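我辞职那年，账上有两万零二十二块

严格说，那个“二十二”是后来在手机银行里翻流水才看到的。我记忆里一直是“两万出头”，跟朋友讲创业故事的时候也都这么讲，讲得还挺豪迈。真把数字翻出来，反倒有点心疼当时的自己：两万块，要租房子，要买烤箱，还要吃饭，这姑娘胆子怎么这么大！

我开的是一家做面包和咸点的小店，名字叫 Undetti。经常有人问我这是意大利语还是什么语，都不是，是我外婆家那条巷子的旧门牌上一串字母，漆掉得差不多了，小时候我们几个孩子就这么瞎念，念着念着就成了暗号。注册的时候窗口的小姐姐让我拼了三遍，第三遍她自己先笑了。

编辑约我写这篇，说主题是“小生意的第五年”，让我随便聊聊。我一开始不太想写，因为去年这时候我差点关门，现在坐下来谈经验，总觉得有点心虚。后来想想，差点关门这件事本身大概比别的都值得讲，那就从这儿开始吧。

去年十二月，按说是一年里最好的月份。礼盒订单从月初就开始排，我排得很高兴，每天早上四点半起来，店里的灯一开，整条街就我这一格是亮的。忙到月中，我去付面粉的货款，发现卡里的钱不够。

我当时第一反应是银行系统出错了。真的，我还打了客服电话，排了半天队，客服很客气地把余额念给我听，跟我屏幕上看到的一模一样。我挂了电话，在后厨那袋没拆的高筋粉上坐了好一会儿。订单那么多，烤箱没停过，人累得走路都飘，钱呢？

钱在别人那里。说白了就是这么一句话，可我花了一整个冬天才弄明白。公司客户的礼盒要月结，有的还要走他们的流程，一走走到过完年；包材要先付，黄油要先付，临时帮工的工钱更不能拖。我每接一个大单，就等于先借一笔钱给客户，接得越多借得越多，我还在那儿高兴呢。

那段时间救了我一把的人叫 Zahira Yusof。她是我在创业者早餐会上认识的，做布料进口，比我早入行很多年，讲话特别直接。早餐会是我们这片几个女老板凑起来的，每个月碰一次，没有主讲人，也没有PPT，谁有难处谁先说。那次轮到我，我说了五分钟，说着说着就哭了，挺丢人的。Zahira 等我擤完鼻涕，问我：“你每个月几号收钱，几号付钱，你写得出来吗？”

我写不出来。

她就从包里掏出一张送货单，翻到背面，画了一条横线，让我把一个月的日子标上去，线上面写进账，线下面写出账。我写到一半就不想写了，因为太明显了：出账全挤在前半个月，进账稀稀拉拉落在最后几天，还有好几笔根本落在纸外面。那张送货单我现在还留着，贴在冰箱侧面，沾了一块黄油印。

后来我做的事情听起来都不高明。先是改付款条件，五盒以上的订单一律收一半定金，公司客户也一样。发通知之前我紧张得不行，措辞改了一晚上，生怕人家觉得我小店大脾气。结果大部分客户回的是“好的，发票抬头照旧”，七个字，我一晚上白紧张了。

当然也有不乐意的。有家公司以前每年都订，采购那边跟我说定金走不了系统，我们来回打了好几个电话，最后还是没谈成。那一单很大，放弃的时候我手都是抖的。可是那个月底我照常付了所有的账，还剩了一点，给自己买了双厚底的防滑鞋。站一天脚后跟不疼了，比多接一单实在。

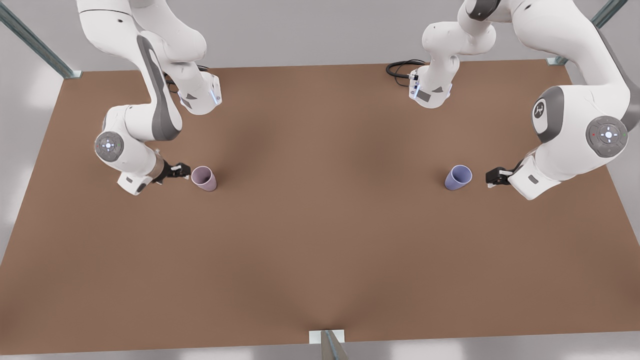 机械臂与桌上的杯子，渲染图。

再说说贷款，这个话题被问得最多。我一直是那种听见“贷款”两个字就往后躲的人，我爸妈那代人欠一块钱都睡不着觉，我多少遗传了一点。Zahira 劝我至少去谈一次，不签字也行，就当练口语。我去谈了两家。

第一家是个叫 Bondarchuk 的小额贷款机构，办公室在一家眼镜店楼上，楼梯很窄。接待我的经理看完我的流水，问我为什么有几个月的电费那么高。我说夏天要开冷气给面团降温呀，不然发得太快。他很认真地记了下来，又问了一堆关于面团的事情，我差点以为他要转行。他们给的利息偏高，不过可以按季节还，淡季少还旺季多还，这一点我很动心。

第二家的名字我就不说了，全程线上，填表填到第四页让我上传“核心团队组织架构图”。我的核心团队当时就两个人，我和负责早班的小姑娘。我老老实实画了两个方框，中间连一条线，传上去了。三天后系统拒了我，理由那一栏写着“资料不完整”。我到今天都不知道还缺了哪个方框。

最后我跟 Bondarchuk 借了一小笔，用途写得很死，就是换烤箱。旧的那台是开店时收的二手，炉温飘得厉害，左边上色总比右边快，每一盘中途都得转一次方向。新烤箱到店那天是个星期天，我特意关门等着，师傅搬进来发现门框差两指宽，只好把门拆了。那天下午整条街的人路过都往里看，还有人问我是不是不做了，哈哈，我站在没有门的店门口挨个解释。

换了烤箱之后，废品少了很多。以前上色不好的那些我都自己吃，或者切块送给熟客，从来没当成成本算过。Zahira 教我记的另一本账就是这个：每天扔掉多少、送掉多少，全写下来，按售价算。头一个星期记完我都不想看，那个数字够我交半个月房租了。

说到房租。我们这条街前年改造过，地砖换了，路灯也换了，人流确实多了，房东也跟着精神了。续约的时候他开口就涨，我那会儿刚缓过一口气，差点当场答应。回家路上越想越不对，第二天去街上挨家问，问完才知道大家的涨幅都不一样，谁谈谁就低一点。这种事以前我是不好意思问的，总觉得打听别人的租金很没礼貌。可你不问，吃亏的就是你呀！后来我们几家店约着一起去找房东，带了一盒我做的橄榄咸面包，谈了两个小时，最后把涨幅压了下来，还多要到一个月的装修免租期。那盒面包房东一个人吃掉了大半。

有读者可能会问，那早班的小姑娘呢，现在还在不在。在的，她现在已经是店长了，我不在的时候她说了算。刚开始放手的时候我特别难受，人在外面谈事，心在店里，一个小时看三次监控。有一回我看见她把法棍摆在了靠窗的架子上，那个位置下午会晒到，我立刻打电话过去。她在那头停了一下，说：“姐，今天下雨。”

从那以后我把手机里的监控软件删了。

请人这件事我走过的弯路，够再写一篇的。最早我只肯请熟人，表妹的同学啊，邻居家的女儿啊，觉得知根知底。问题是熟人迟到了你没法说，说了她妈妈第二天就来店里买面包，跟你聊半个钟头。现在我都是正式发招聘，写清楚几点上班、搬多重的东西、休息日怎么排，试工两天，照付工钱。写得越清楚，来的人越少，但是留下的人越多。

今年春天我跟一家做家居的店合作过一阵，叫 Skavholm，就在我们街尾，卖木头餐具和亚麻桌布，店主也是一个人从网店做起来的。她店里没有吃的，我店里没有地方给人坐，我们就想了个办法：每周有两个上午，她把长桌腾出来，我把刚出炉的送过去，客人坐她的椅子用她的盘子吃我的面包。头一次去的人不多，桌上摆得满满当当，我们俩站在旁边尴尬地互相夸。到第三周就要排队了。盘子也跟着卖了不少，因为总有人吃完了把盘子翻过来找价签。

合作我也踩过坑，坑的名字叫“先做起来再说”。之前有个线上平台 Oltov 找我上架，对接的人非常热情，合同发过来我翻了两页就签了。等第一个月的结算单出来，我才看见包装费、推广费、还有一项叫“活动共担”的，一层一层扣下来，我卖一个可颂赚的钱买不了一张烘焙纸。打电话过去，人家也没骗我，条款都在第九页写着呢。我现在看合同有个笨习惯，先看最后几页，从后往前看，看不懂的地方用荧光笔涂上，涂完拿去早餐会上让大家一起骂。

对了，早餐会。好几个朋友看我老提这个，问怎么参加，我每次都不知道怎么答，它连个名字都没有。起头就是我们三四个人在批发市场门口等开门，冻得跺脚，有人说去喝碗热豆浆吧，就去了。后来固定在那家豆浆店，老板娘给我们留最里面的那张圆桌，吃完也不赶人。有做美甲的，有修电动车的，有开托管班的，行业差得远，烦恼倒是差不多，全是收钱、付钱、请人、房租。如果你所在的地方没有这样一桌人，我真心建议你自己凑一桌，两个人也算。别挑同行，同行坐在一起容易藏着掖着，话讲一半。

我也不想把话说得太漂亮。到现在我还是会算错配方，上个月把盐放了双倍，一整批佛卡夏咸得发苦，全倒了，那本“扔掉的账”上又添了难看的一行。税务申报我还是看不太懂，请了个兼职会计，每季度见一面，每次见她之前我都紧张得像要去看牙。开第二家店的事也有人来谈过，铺位很好，转角，两面玻璃。我去看了两次，第二次是傍晚去的，站在对面数进出的人，数着数着发现自己在想的是明天的老面喂了没有。我就给中介回了消息，说今年先不考虑。

他问我那明年呢？我说明年你再问我一次。

今年的礼盒已经开始接单了，还是一半定金。新口味是黑芝麻配盐渍柠檬皮，店长坚持要做，我本来不看好，试吃那天她切了一小盘放在收银台，我从旁边走过去四趟，盘子就空了。配方她不肯全告诉我，说要等涨工资再讲。我答应了，从下个月开始涨。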